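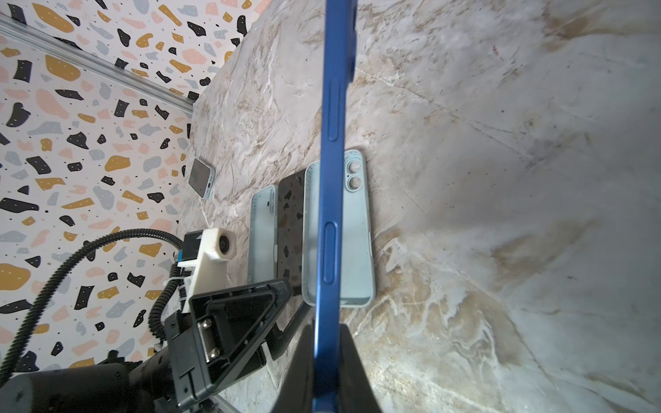
"How long does the open day run?" I asked at the desk.

"Until 6," the woman said. "Last demonstration starts at five."

Short Fiction > Work Stories
Search stories Go
Home Latest Authors Submit Contact

The Open Day at Podia

She gave me a sticker and told me to write my first name on it. I wrote my whole name, Ajith Sundaram, and it ran off the side onto the paper backing. I stuck it on my coat anyway.

I had worked for Rondonuwu for eleven years, packing phones at the Wistthorpe building. In January they told us that the packing would move to Malgate and that Podia would be running it. There would be jobs at Malgate, but fewer. Anyone interested could come and see the machines. There had been 50 of us on the late shift, and I was the only one I recognized in the lobby.

A man in a gray sweater took our group down a corridor. He said the company had made 2000 practice runs with phones and cases before it let any visitors in. He said it the way you would tell someone the distance to the next gas station. A boy asked if the arms ever dropped one.

"Plenty," the man said. "We buy them broken."

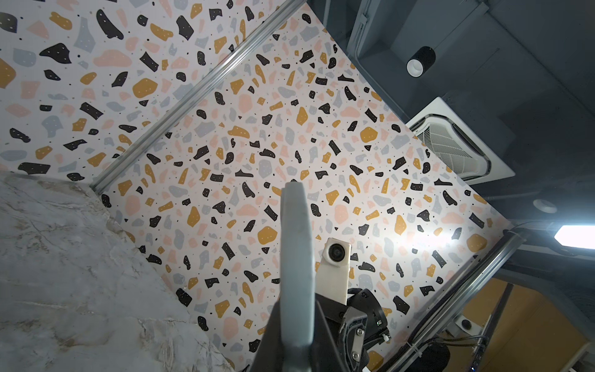

My mother packed glassware before I packed phones, and she used to say you could learn a job by watching somebody's wrists. I tried it. I stood near the front with my hands in my pockets and watched the joint behind the gripper turn, stop, and turn back a little. It didn't look like anyone I had worked with. After a while my neck hurt from leaning, so I looked up at the ceiling, which was dark gray with a black spotlight and a white air-conditioning unit. We had never had air-conditioning at Wistthorpe. In August we used to prop the fire door open with a box of returns and take turns standing next to it.

"Does it get bored?" the boy asked.

"No," said his father.

"It doesn't know it's doing the same thing," the man in the sweater said. Then he seemed to think about that. "Well - it isn't quite the same thing. The phone is never in the same place twice."

That was the first thing he said that I agreed with. People think packing is one movement. You pick up a phone a little crooked and you have to fix it on the way, and you fix it differently every time. I had done it on days when I was sick and on the day my daughter was born, until the supervisor came and got me.

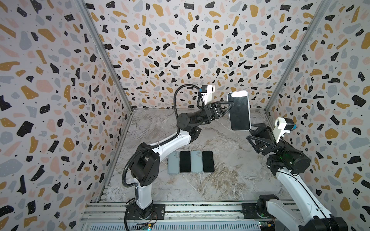
Both arms at the bench during the afternoon demonstration, Malgate.

When the others went for coffee I stayed where I was. The man came over and read my sticker, or as much of it as he could.

"You're from Wistthorpe," he said.

"Late shift."

"How many could you do in an hour?"

"100, if the cases were good."

"And if they weren't?"

"Depends who was on the line with me."

He nodded and wrote something on the back of his hand with a pen. I asked how many the arms did. He told me, and it was less than I expected, and I must have shown it.

"It'll go up," he said.

"Sure."

He asked if I wanted to see how they set a case down before the phone went in. I said the trick was to start at the camera corner and press the long side last. He asked me to show him. He found a phone and a case in a drawer and gave them to me, and I did it once at normal speed and once slowly. Then he asked me to do it slowly again, and he bent down with his hands on his knees and watched my wrists.

I took the bus home at twenty past six with an application form folded in my coat. My wife asked what it had been like, and I said there was coffee but I hadn't had any.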